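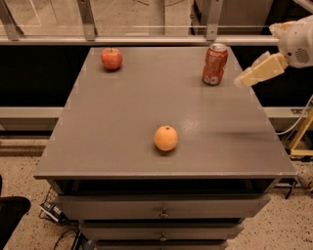
The gray cabinet, with an apple, an orange and a can of soda on it.

February, late evening

The cabinet is finally clear enough to use. I spent most of the afternoon on it and on the shelf behind the door, and my back is letting me know. I want to write down what went where, or I will be opening every box in March looking for the tape measure.

I bought the cabinet from Lambros Dimitriou when he closed up his office on the second floor. He asked 70 dollars and I paid it without arguing. I had been looking at a new one from Plevar that cost 200, and when I went to see it in the store the doors felt thin and the top moved when I leaned on it. Lambros's does not move. It took two of us and a lot of stopping on the stairs to get it up here, and there is a scrape in the paint on the landing that I still have to touch up.

The top had turned into the place where everything landed. Mail, batteries, the stapler, somebody's scarf, a bag of screws from the bookcase, paint chips, a mug with pens in it that mostly did not write. I tested the pens on the back of an envelope and kept four. The scarf is on the hook by the door with a note pinned to it. The screws went into a jar with a label, and the jar went into the top drawer of the cabinet with the other hardware.

Inside, the top drawer is now tools and hardware, and the rest is paper. The second drawer is printer paper and envelopes. The drawer under that is the folders from the Maksymiv job, which I need to keep until the final payment comes through. I almost put them in the hall closet and then thought about how many times they have called to ask for a page out of them. They stay where I can reach them. The bottom is old catalogs, and those should go, but I ran out of bags.

Found while cleaning: the warranty card for the heater, the spare key to the mailbox, an unopened roll of shelf liner, and my good scissors, which I had accused Athina of taking home. I called her to say sorry. She said she had bought her own pair in the fall and had forgotten all about it.

The top took longer to clean than I expected. There was a ring from a paint can and something sticky near the back, maybe from packing tape. Dish soap did nothing for the sticky part. I tried vegetable oil on a paper towel, let it sit for 10 minutes, then wiped it and went over it again with soap to get the oil off. That worked. The ring is fainter but it is there if you look at it from the window side. The finish is matte and I did not want to scrub a shiny patch into it, so I stopped.

I would like to keep the top for food and nothing else. We have never had a proper spot for it in here. Lunch gets eaten over the keyboard, and fruit gets left in a bag under somebody's chair and found later by the smell. If there is a place to set it down, maybe people will use it. Athina says it will be covered in mail again before the month is out. She may be right, so I put a tray for the mail on the shelf by the door.

I went down to the Foria market on the corner before it got dark. They had apples and oranges out front. The oranges were on the pale side and I stood there picking through them, but the woman at the register said they had been selling well, so I took a few along with the apples. The apples were the red kind with some yellow streaks in them. Soda was on sale and I got some of that too. Then I forgot dish soap, the one thing on my list, and had to go back.

I ate one of the oranges at about the time I usually get hungry and start looking for crackers. It was sweet, not much juice. The apples are better. I will get more of those and skip the oranges until they look brighter. A bowl would be good as well, something low so that things do not roll. I have the blue one at home that we never use. Too big, probably. I will measure it.

The overhead light is still strong on that side of the room. It leaves a shine on the cabinet top in the evening that bothers me when I am sitting across from it. I tried turning my chair and it helped a little. A cloth would fix it, but then there is a cloth to wash, and it would slide. I will live with it for now.

Lambros stopped in around supper to drop off the second drawer stop, which he had found in a box. He looked at his old cabinet and said it never looked that good when he had it. He kept his coffee maker on it for years, so that explains the ring better than my paint can theory. I gave him an apple for the road. He is settling into the new place out past the Selari building and says the parking is better and the heat is worse. We talked about his daughter's move and he left before the rain started.

With the extra stop in, the top drawer runs level and I could move the drill up off the floor into it. The cord has to be wrapped tighter or the drawer will not close. I wrapped it twice and put a rubber band on it.

Still to do: take the catalogs down, touch up the landing, bring the bowl from home, buy felt pads for the cabinet feet. It wants moving an inch away from the wall so the back edge does not rub the paint, and I am not dragging it over that floor without pads. I also want to go through the Maksymiv folders and pull out the duplicates. There are at least two copies of every drawing and sometimes the second copy has notes on it, so I cannot just throw out whichever is on top.

Supper was soup from the freezer and the heel of the bread. Called home and said I would be late. Turned the heater down, took out the trash, and put the mail that came today in the new tray. One bill, one flyer, and a letter for the people who were here before us.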